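Course Handout: Good Practice for Hand-Held Gripper Recording
Unit 11, Robots in Ordinary Rooms
Instructor: Fadwa Alaoui. Lab sessions: Sherif Hegazy

Welcome back! Last unit was all safety distances and stop buttons. Now we get to my favorite part of the course, the rules for recording good demonstrations with a gripper you hold yourself.

1. What we mean by a rule

A standard tells everybody on a project what a finished recording must contain. A house rule is what your own team adds on top. Keep them in separate documents! The Emia exercise got messy when two groups wrote their house rules into the shared standard, and then the Flenen group couldn't tell which ones they had to follow.

For this course the shared standard is the Grindgate sheet. Print it and bring it.

2. Before you record

Write the task in one sentence with a clear end point. "Tidy the box" is too loose. "Move the bag from the box to the table and let go" is fine.
Check the finger pads and pins on both hands.
Get a yes from everyone who lives or works in the room, and ask separately about family photos, mail and medicine packages.
Free storage for the full session. Sherif allows up to 500 takes per session folder, so start a new folder when you reach the limit.

3. While you record

Start with the fingers open and the object in view between them. Approach at the speed you'd use on a normal day (new people always go too slowly, and the robot learns to be slow too). If you drop something, keep going and mark the take as a drop. Dropped takes are wonderful training material as long as they're labeled!

Keep your free fingers behind the gripper. A hand that reaches in to help spoils the take, and it's also how people get pinched.

4. Choosing objects

Mix hard and soft, clear and solid. Clear plastic film deserves a whole lab session: it shines, it folds, and it gives way when you squeeze. Small items packed close together are good practice too, as you have to decide where the fingers go before you close them. 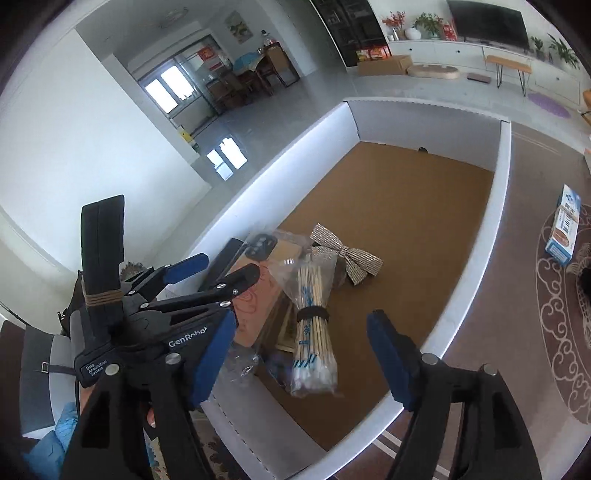 Real homes are the best place to do all this, and they bring their own duties. Leave the furniture where the family keeps it. Note the lighting in the log, especially bright windows and shiny floors. Put each object back where you found it when the session ends.

5. Review

Swap folders with another pair. The El-Sayed set has 1170 takes, and your pair will review 88 of them against the Grindgate sheet. Use only "pass," "fix label" or "reject," and give the rule number with every reject. If two reviewers disagree, both notes stay in the file and Sherif makes the call.

For next time: write three house rules for your own team, and try each one out in the lab before you hand them in.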